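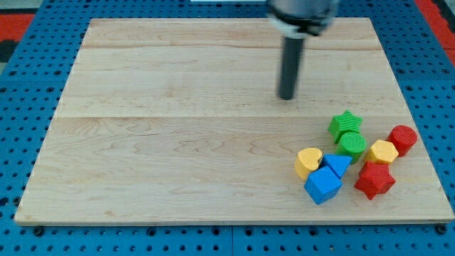
Home Forums Hardware Data Collection Unanswered Log in

Pushing task: how much should I vary the block layout between episodes?

Vasco Cunha
9/27/20

I'm collecting teleoperated demonstrations for a tabletop pushing policy. The arm has a single rod as its end effector and the operator moves it in the plane with a joystick. Blocks are toy shape-sorter pieces in four colours, two of each colour, on a maple board. Each episode has a typed instruction such as "push the blue cube to the left of the green star". The recorder is Fekik, with frames and joint states on the same clock.

So far I have 288 episodes. The operator resets the blocks by hand. When I plotted the starting positions, most of them were in the lower right part of the board, which is the corner nearest the operator's chair. The trained policy is acceptable there. If I start the blocks at the far left it drives the rod toward the lower right anyway, then stalls.

Should I discard what I have and start over with randomized layouts, or add to it? Also, is there any value in keeping starts where the blocks are touching? They are harder to separate and the operator complains about them.

Teresa Macedo

Don't discard it. The pushes themselves are still valid examples of contact, and contact is the expensive part to collect. Your problem is the start distribution.

What worked on our Ramalho cell: divide the board into a grid, have a script draw a cell and a rotation for each block, and project or print the layout before the operator resets. Left to themselves, people put things down where their hand already is. We reset from the script every episode for the first week and then every 2 episodes, because a finished push is a reasonable start for the next one and saves time.

Keep the clustered starts. At run time the policy will make its own clusters whether you train on them or not. I would tag them in the metadata so you can weight them separately. In our set they were 15 per cent of episodes and that was enough to stop the rod wedging between two blocks.

Two other things to check. First, vary the starting position of the rod as well. If it always begins over the same part of the board, the model can get a fair way by replaying one approach path. Second, look at your shapes. A cylinder can be pushed from any side, but a star catches the rod between its points and turns. If your instructions favour the easy shapes, the harder ones will be undertrained even when the positions are uniform. Count instructions per block before you collect any more.

PomenUser12

just add more data. we had the same thing with Clivance and it went away after a few days of collecting. also flip the images left to right, free episodes

Teresa Macedo

Be careful with the flip. You have to mirror the actions and swap "left" and "right" in the instruction text too, and the arm itself will appear on the wrong side if it is mounted off centre. We tried it in November and took it out again.

Vasco Cunha

Thanks. The instruction count was worse than the positions: the hexagon was hardly used at all. I'll write the layout script first, keep the existing set at a lower weight, and leave flipping alone for now.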